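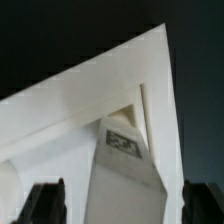 Meeting Notes / Faults & Safety

Abrehet Tsegaye in the chair, me (Mitiku Derese) on notes. I gave the update on Tresska – the arm stopped mid-grasp again, 3 times on one shift. 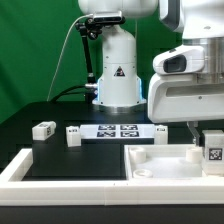
The log shows fault 486 every time. Abrehet thinks it's the force limit, and I kinda blame the new fingers!
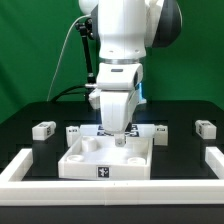 We agreed no hands past the white border until both arms are powered down.
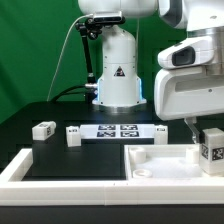
Plinlow will get the log from me, and we'll look again in March.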